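The Block

Chapter One: Drimgate, Saturday

My sister-in-law sells kitchens, and she told me that in ten years nobody will wipe a bench. I work for Plevum, so I was expected to agree. I took another piece of pavlova and said that it depends on the bench.

She wanted to know what I did all day. I said I watched a hand learn to pick things up. She asked if it could do the ironing. It could not do the ironing. It could not at that time do a wooden block, but I kept this for myself, as there were children at the table and one of them already thought that I built rockets.

"My neighbour has a vacuum that gets lost under the couch," she said. "You are the same people?"

"Different people," I said.

My mother, who cleaned offices in Drimgate for 30 years, said nothing. She was looking at the plates. When I stood up to help, she had already stacked them, the forks on top and the cream side turned in, and she opened the kitchen door with her hip.

Chapter Two: The Plevum Office

We do our learning in simulation first, in a place we call the teal room, although it has no walls that I ever saw. The customer was Osden, a chain of discount homewares. They wanted a machine which could tidy the shelves at night, when people have put the mugs among the candles. The contract said 2,000 attempts before anyone would come to look at it, and we had done 1,000.

I stayed late on Monday because the bus was cancelled. The heating goes off at six and I had my coat on. On the second screen the attempts went by, and I ate crackers from the packet and tried to see what my mother would see. She would say the fingers are too far open. She would say, why do you come from there, when the thing is here? She never in her life thought about how to hold a cup.

I wrote to Vasiliauskas, the small firm which made our grasping software, and asked them if the approach could be slower near to the object. They answered in four minutes, at nine in the evening, so I understood that they had no bus either. Their answer was one word – "Tomorrow".

I stopped the run to look at it properly. The fingers were wide apart with only the teal between them, and the corner of the block pointed down at the gap like a guest who is waiting to be offered a chair.
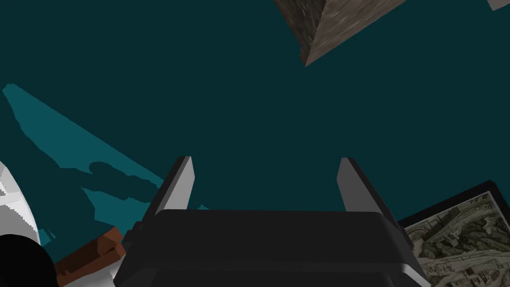 Chapter Three: Home

It was nearly eleven when I came in. There was one mug in the sink, and a spoon. I washed the mug with my coat still on, and I tried to do it slowly, to notice which finger went first. I could not catch it. I dried the mug, took it out of the cupboard again, and put it back.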